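# Hand-held gripper build, sorting cutlery into glass dishes

**plindden_bench** — 1 July 2018

OK, finally posting this one properly! The gripper is at the point where I can squeeze it, grab a fork by the stem, and carry it over to a dish without swearing.
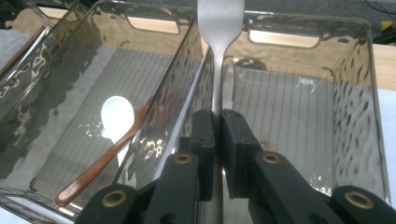
Plan is the same as I wrote in March: get the hand-held version feeling right first, then bolt the same fingers onto the Flalska arm and let it sort the cutlery by itself. Spoons in one dish, forks in the other. The fingers are on version 6 now. I went to brass-colored inserts in the pivot holes and wow, what a change, the arms used to wobble like a loose tooth and now they close square. Pads are still the plain black ones.

Things I'd love opinions on:

- pad shape for thin stems (flat, or a shallow V?)
- whether clear dishes are asking for trouble once a camera has to find them
- squeeze force, because I'm guessing at it

**farncombe_fred**

Those arms look great. Shallow V, no question. A fork stem is narrow and flat pads let it pivot as soon as the heavy end wants to swing. I cut a V in mine with a file, took all of ten minutes, and I haven't dropped a fork since.

**offcut_annie**

Gonna disagree with the V. It's lovely for round stuff and annoying for anything flat, and most forks are flat in the neck. You end up gripping on two edges. I'd keep the pads flat and stick something grippy on them. Bicycle inner tube works!

**farncombe_fred**

Inner tube leaves black marks on everything, ask my spoons.

**offcut_annie**

Then wash the inner tube first :) Soap and warm water, let it dry overnight. Mine stopped marking after that.

**tinsnips**

Skipping the pad war. The glass is what would worry me. With that rippled texture you get glare all over the sides, and you can see the stripes right through the bottom. My depth camera sees a glass bowl as a hole in the table, more or less. Swap in something opaque for the first runs and go back to glass once the motion is solid.

**plindden_bench**

@tinsnips I know, I know. But the glass is half the fun! If it can manage these it can manage anything in my kitchen. I might put paper tape on the rims as a cheat so it has an edge to find.

@offcut_annie trying the inner tube tonight. I have 2 spare sets of pads, so one gets rubber and one gets fred's V, and they can fight it out.

**tinsnips**

Tape on the rims is a decent cheat. Matte, though — the shiny stuff is as bad as the glass.

**deligiannis_garage**

For squeeze force, hang the gripper off a luggage scale with a fork in it and pull until it slips. Do it 4 times and use the worst number. Kitchen-grade science, but it gave me a motor size that worked.

**plindden_bench**

Oh that's good. Doing that!

Update, later: the rubber pads held through 33 grabs and let go of nearly none of them. The V did well on spoons with round handles and twisted on the forks, so annie takes this round. No black marks yet, fred, but I did wash it.

**farncombe_fred**

Make the V shallower and run it again. I'm not conceding on one evening.

**plindden_bench**

Fair! Printing one now, will post the files with it.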